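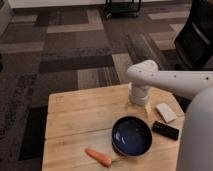
So the season starts on Monday and I've barely slept, which is ridiculous for a woman my age who doesn't even own a car. But it's the Brelberg Hill Sprint! I've been going since I was small enough to sit on a cool box, and I still get the same butterflies when the first engine fires up at the bottom of the hill.

If you've never been, it's a proper little event. One car at a time, 992 metres of narrow road, two hairpins and a nasty bump by the church wall. No television, no big screens, just a man with a crackly microphone and the smell of frying onions (I will be having the onions).

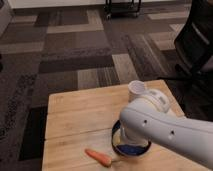 The big talking point this year is Hjørdis Granström moving to the Husamar team. She's won here twice in the old Codus car and I honestly thought she'd finish her career in it. My brother-in-law is convinced she'll struggle, because the Husamar is heavier at the back and hates the second hairpin. We argued about it all through Sunday lunch, and I ended up drawing the whole course for him on a napkin. The hairpin came out fine but the top section looked more like the arm in that photo, one long thick bit running up on the diagonal and then a sudden dip down into a round bowl. He still says she'll be 6 seconds off. We'll see!

Then there's Akinyi Nyanda, who I've been banging on about since last May. She was quickest through the speed trap on both runs and lost it all with one scruffy gear change. If she tidies that up – and she's been testing in the wet all spring, so she's had the practice – I think she wins the whole thing.

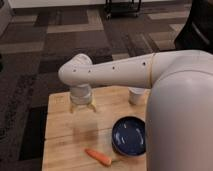 White arm, pale wooden table, patchwork carpet behind.

My outside bet is Shamim Ansari in the Xia. It's tiny, it has 80 horsepower, and it sounds like an angry hairdryer. He won't trouble the leaders on the straight but round the church he's a joy to watch, all elbows and opposite lock. I've put a fiver on him for the top ten and I'm not taking it back. 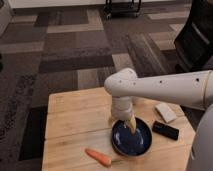
2 min read

Practical bits for anyone coming along. The car park field only takes 200 cars and it was full by nine last year, so get the early bus if you can. Stand on the bank above the first hairpin, on the left as you walk up. You get the braking, the turn and a good long look at them going away. Bring a cushion, and bring a coat even if it's sunny when you leave the house.

I'll be up there with a flask from eight o'clock, wearing the orange hat, so do come and say hello. I'll post the times when I get home, if my phone battery lasts.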